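# How to set a breakfast tray that you can carry without fear

Last changed: 12 Jan 2021

I live in Sarnberg, in a flat with a small kitchen and a long corridor. Between the kitchen and the room where we eat in the morning there are two doors and one step. For this reason I use a tray every day, and in the first winter I dropped it more often than I like to say. In this page I write down how I set the tray now. It is for one person. For two persons, please see the part near the end.

## What you need

- a tray with a raised lip and rounded corners
- one plate
- one tall cup or tumbler
- one fork and one spoon
- a napkin or a thin cloth
- a table where you can put everything down before you start

My tray is 16 inches long and weighs 591 grams when nothing is on it. I know the weight because I put it on the kitchen scale when I was choosing between this one and a metal one from Brunton, and the metal one was too heavy for my wrists. Plastic is good enough. What I would not give up is the lip. A flat board looks nice in a shop, but a cup on a flat board goes over the side at the first door.

The plate should fit inside the lip with its whole foot on the floor of the tray. If the plate sits with one side on the lip, it rocks, and then it is better to take a smaller plate. Please check this with an empty plate and not with a full one.

## Step 1: Put the tray on the table at an angle you can reach

I do not set the tray on the kitchen counter, because my counter is high and I can't look into the cup from there. I use the table. Turn the tray so that the short side or a corner comes toward you, whichever feels natural. You will turn it again before you lift it.

Wipe the floor of the tray with a dry cloth. If it is wet the plate slides, even a heavy plate. Many people wipe it with a damp sponge and start at once, and I did so too for years.

## Step 2: Place the plate first

The plate goes to one side, near the lip. I put it on the left since I am right-handed and I want the cup on the right. A left-handed person can do all of it in the mirror direction.

Leave only a small gap between the plate and the lip. The plate will go to the lip anyway when you walk, and it is better that it has no long way to go.

## Step 3: Place the cup beside the plate

Now put the cup on the floor of the tray, close to the plate. They may nearly touch. When the cup stands close, the plate helps it to stay in its place, at least from one side. A cup that gets narrower toward the bottom is pleasant to hold but it falls more easily, so with this kind of cup I am strict about the distance.

Do not fill it yet. If you also need to carry long, thin things, such as straws or a stirrer, you can stand them in the cup while it has no drink in it. The fork and the spoon stay on the table until the next step.

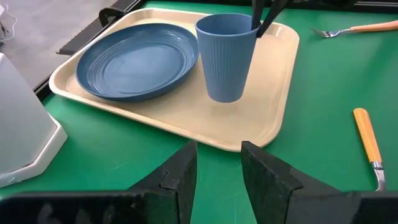 One reader of this page objected to the order and wrote: I always lay the fork and spoon on the tray first, under the edge of the plate, and in 8 years they never fell. Why should I wait with them?

I answered that it is a good method if the plate has a wide rim. The rim holds the handles down a little. With my old plates, which have almost no rim, the fork made the plate stand crooked, and the egg went to one side. So please try both ways. If your plate still stands flat with a fork under the rim, the order of the reader is faster than mine, and you can go directly to Step 5.

The same reader asked if a cloth under everything would not solve the problem. It helps, yes. But a cloth gets folds, and a tall cup on a fold is worse than a tall cup on bare plastic. If you use a cloth, pull it smooth at all four corners after every thing you put down. I bought a non-slip sheet from Irno once and cut it to size, and this was good until June, when I washed it too hot and it became smaller than the tray.

## Step 4: Add the fork and the spoon

Take them from the table one at a time, by the handle. Lay them on the free part of the tray, next to each other, with the handles toward you. Wooden handles roll less than round plastic ones, in my experience, but they are thicker and need more room.

If there is no free part, you have three possibilities:

1. Move the plate a finger's width closer to the lip.
2. Lay the fork and the spoon across the plate, with the food in between. This looks not so elegant.
3. Stand them in the cup and bring the drink separately in a jug.

I use the third one when we have guests who sleep late and I don't know when they will want to drink something.

## Step 5: Practice once with everything beside the tray

This step is only for the first time, or for when you have bought new dishes. Take all things off the tray again and lay them out on the table around it. Leave the tray bare. Now look at how much floor the tray has and how much the dishes need, before you decide where each one goes. It sounds like something for children, and indeed I learned it by playing with a child, but it saved me from buying a second plate that was too big.

Put things which have nothing to do with breakfast to the back or to a far corner: a plant, a postcard, a book. They can stay on the table. They only should not be between you and the tray, where your sleeve will catch them.
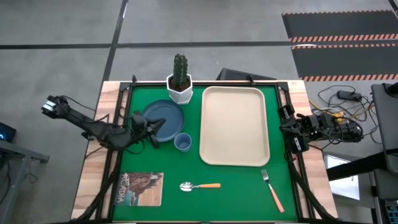 After this, put the things on the tray again in the order plate, cup, fork, spoon. The second time it goes much faster, and you will notice by yourself which thing always makes trouble. For me it is the spoon.

Then push the tray gently with one hand, maybe some 3 inches to the right and back. Listen. If you hear the cup knock against the plate, make the gap smaller, or put the folded napkin between them. If you hear nothing, you can bring the food.

## Step 6: Fill and lift

Food first, then drink. Fill the cup to two thirds and no more. Turn the tray so that a long side is in front of your belly, and put your hands in the middle of the two short sides, with thumbs on the lip and the other fingers below.

Before lifting, wait one breath and feel which side is heavier. With a full cup on the right it will be the right side most of the time. You can move your right hand a little forward, or move the plate a little to the center. Lift from the knees if the table is low.

While you walk, look at the door and not at the cup. I know that this is difficult. If you look at the cup, your hands try to correct every small wave, and the waves become bigger.

## For two persons

I have tried to put two plates and two cups on the one tray. It is possible with small plates, but then there is no room for the cutlery and you have to go back in any case. I go two times. A friend has a Toteck trolley for this and is very content with it, only it doesn't like my step in the corridor.

## After breakfast

Clearing is the same in the other direction. Pour out the rest of the drink before you carry the cup back. Lay the fork and the spoon on the plate, both handles to the same side, and keep the cup near to it.

Wash the tray also under the lip, where the crumbs collect. Wooden handles should not lie in water, so I wash these pieces by hand and dry them immediately. The tray stands on its long side behind the bread box until the next morning.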